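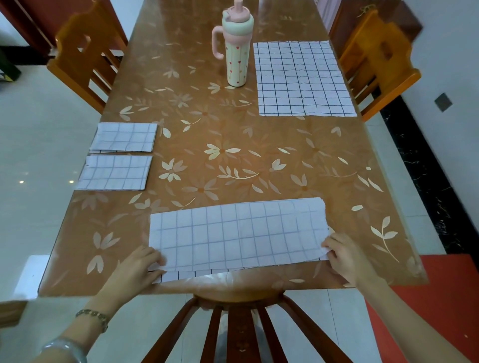 **Ticket:** grid cloths not folding to size
**Opened by:** Lovely Lagman
**Status:** open, waiting on Keith

Blue-gray check cloths, Urusby order. Folded to the card and they won't sit square. Right end curls up, edges don't meet. Stack slides over when it goes in the Barum box.

**Tried**
- folded in thirds the long way first, then in half. Still lopsided
- smoothed by hand on the dining table. Plastic cover is slippery, cloth creeps while you fold. Towel underneath helped a bit
- ironed 2 on medium, 30 seconds a side. Better but the curl came back on one
- compared grids: some are faded and soft, some dark and crisp. Dont know if thats two batches or just washing

**Keith Ruawai, 4:15 pm**
Measure before folding. Ruddock had a lot cut off the grain, lines run out at one end. If its more than 2 cm out set it aside, no point ironing.

**Lovely, 5:40 pm**
Measured the big one flat. Bottom edge not even. Havent done the rest, nearly 150 to go. Folding to the printed line instead of the edge looks ok so far, will keep on with that tonite.

**Next:** Keith to ask Adero re replacments. Leave the dark ones out of the box till then.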